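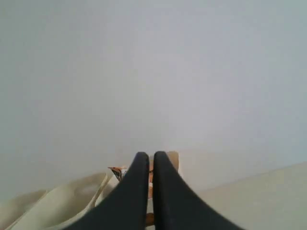

Struan Morrison has coached the Hornov women's basketball side for 2 seasons, and he still talks about a good defensive rotation the way other people talk about a holiday. We sat down for what was meant to be a quick chat ahead of the new campaign. He had drawn on both my napkins before I got my recorder going.

"Have you watched us press?" he asks. "Really watched it? Everyone looks at the ball, but look at the weak side! That's where the work is."

I had watched it, as it happens. I was in the gym in May when Hornov beat Holst in the play-off semi-final, holding them without a basket for most of the last quarter, and I have rarely heard a crowd make such a racket over a shot-clock violation. Morrison grins at the memory.

"I couldn't hear myself. I was shouting for a switch and Steinar had already made it. She'd seen it before me. That's the best feeling a coach can have, being late."

Steinar Þórarinsdóttir is the captain and point guard, and she joins us halfway through, straight from shooting practice with her bag still on her shoulder. She grew up playing handball and only took up basketball at 13, when a cousin needed one more for a summer tournament.

"I fouled out in the first half," she says, laughing. "I thought you could hold people. In handball you can hold people a bit."

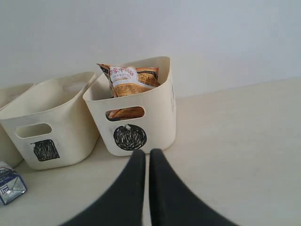 *Cream storage basket with a round black scribble design.*

The handball shows in her passing, which comes off the hip, flat and very hard. New team-mates have to get used to it. Morrison says he gives them a week, then stops accepting sore fingers as an excuse.

Her summer target was 800 made threes. Makes, mind you, with the misses left off the sheet. She passed it last week and has quietly changed the number to 2000 before the season is out. "It was going well, so why stop?" she says. "I changed my feet a little. I used to land with the left one forward and Struan kept on at me about it."

"For a year," says Morrison.

"For a year. He was right, but I won't say it again."

They lost the final, of course. Borico were bigger and had the better bench, and by the third quarter Hornov's legs had gone. I wondered if either of them would want to talk about it. Both did, at length, and at the same time.

"We got beaten on the boards," Þórarinsdóttir says. "You can run all the lovely plays you want, but if they get a second shot every time then you're just defending all night."

Morrison agrees, and most of pre-season has gone on exactly that. He runs a box-out drill where the ball is left to bounce and whoever touches it first without having made contact has to start again. The younger players hate it. He adores it, and got up to show me how it works using a chair as the opposing centre. 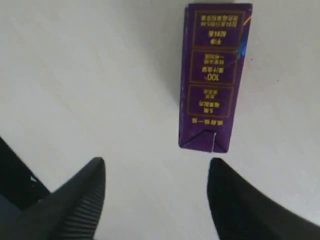 *Purple juice carton with gold Chinese lettering.*

The first real test comes away to Tedero, who have a quick, young back court and a tiny gym where the front row can practically tie your laces for you. Þórarinsdóttir can't wait.

"I love it there. They shout your name wrong on purpose. With my name they don't even need to try."

And the title? Morrison puffs out his cheeks and looks at his captain, who is already picking up her bag to go back to the gym.

"Ask me about rebounds," he says. "I'll talk about rebounds all day."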